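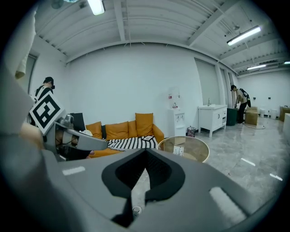

Für die Betreuung möblierter Aufenthalts- und Empfangsbereiche sucht Grullitcombe zum Oktober eine Fachkraft für Raumherrichtung in Teilzeit. Der Aufgabenbereich umfasst das Wiederherstellen eines festgelegten Sollzustands nach jeder Nutzung: Sitzmöbel, Textilien, Ablageflächen, Getränkestation, Abfall. Ein typischer Bereich besteht aus einem orangefarbenen Ledersofa mit vier Kissen entlang der Rückenlehne, einer schwarz-weiß gestreiften Decke auf der Sitzfläche, einem runden Beistelltisch mit Glasplatte und hellem Holzrand sowie einem Wasserspender mit kleinem grauem Abfallbehälter daneben. Art und Anzahl der Gegenstände variieren je nach Standort, der Ablauf bleibt gleich.

Einsatzorte
Der Einsatz erfolgt an den Standorten Wirnbridge und Bramwell. Der Wechsel zwischen beiden findet nicht innerhalb einer Schicht statt. Ein Führerschein ist nicht erforderlich. Reinigungsmittel, Tücher und Ersatztextilien werden an beiden Standorten vorgehalten und müssen nicht transportiert werden.

Aufgaben
Kissen ausklopfen, auf Flecken und offene Nähte prüfen, nach Standortblatt aufstellen. Beschädigte Bezüge abziehen und mit Anhänger in das Textilregal legen.
Decken ausschütteln, glatt über die Sitzfläche legen oder falten — maßgeblich ist das Standortblatt, nicht die vorgefundene Lage.
Leder trocken abwischen, bei Bedarf mit dem freigegebenen Pflegemittel nachbehandeln. Mikrofasertücher mit Scheuerseite sind auf Leder unzulässig.
Glasflächen streifenfrei reinigen, Holzränder nur nebelfeucht.
Lose Gegenstände von Sitz- und Ablageflächen aufnehmen. Karten, Bilderrahmen, Tablets und vergleichbare Teile werden nicht entsorgt, sondern an den Platz gemäß Standortblatt zurückgestellt oder als Fundsache erfasst.
Wasserspender außen reinigen, Tropfschale leeren, sofern vorhanden. Eingriffe in das Gerät selbst sind dem Lieferanten vorbehalten.
Abfallbehälter leeren, Beutel ersetzen, Boden unter und hinter dem Behälter wischen.
Abweichungen vom Sollzustand im Programm Bullus eintragen. Freitext bitte kurz halten, Standort und Raumnummer sind Pflichtfelder.

Arbeitszeit und Vergütung
Die Stelle umfasst vier Einsätze pro Woche zu je etwa 3 Stunden. Beginn ist jeweils um 17 Uhr. Die Vergütung erfolgt nach Stunden, der Satz wird im Gespräch genannt und schriftlich bestätigt. Die Einarbeitung dauert zwei Wochen und wird voll vergütet. Arbeitskleidung wird gestellt, Sicherheitsschuhe sind nicht vorgeschrieben, geschlossene Schuhe mit nicht färbender Sohle schon. Die Stelle ist zunächst befristet, eine Verlängerung ist vorgesehen.

Voraussetzungen
Deutschkenntnisse, die zum Lesen der Standortblätter und Sicherheitsdatenblätter ausreichen.
Körperliche Eignung für Arbeiten im Knien und für das Verschieben von Sitzmöbeln zu zweit. Sofas werden grundsätzlich nicht allein bewegt.
Sorgfalt bei wiederkehrenden Abläufen.
Erfahrung in Hausdienst, Hotellerie oder Möbelausstellung ist von Vorteil, wird aber nicht vorausgesetzt. Kenntnisse in der Lederpflege bitte angeben, auch wenn sie aus dem privaten Bereich stammen.

Hinweise zum Ablauf
In den Bereichen können sich während der Arbeiten weitere Personen aufhalten. Wege zu Türen und zum Wasserspender bleiben frei, Putzwagen stehen an der Wand. Persönliche Gegenstände von Anwesenden werden nicht umgeräumt — in diesem Fall wird die betreffende Fläche ausgelassen und der Eintrag als offen gekennzeichnet.

Bewerbung
Bewerbungen bitte mit kurzem Lebenslauf und frühestmöglichem Eintrittstermin an Roy Holroyd, Objektbetreuung Grullitcombe. Ein Anschreiben ist nicht nötig. Lichtbilder werden nicht benötigt und bei der Auswahl nicht berücksichtigt. Im Betreff bitte »Raumherrichtung« und den bevorzugten Standort angeben. Nach Eingang erfolgt die Einladung zu einem Probeeinsatz in Wirnbridge, bei dem ein Sitzbereich anhand des Standortblatts hergerichtet wird. Der Probeeinsatz wird vergütet, Fahrtkosten werden gegen Beleg erstattet.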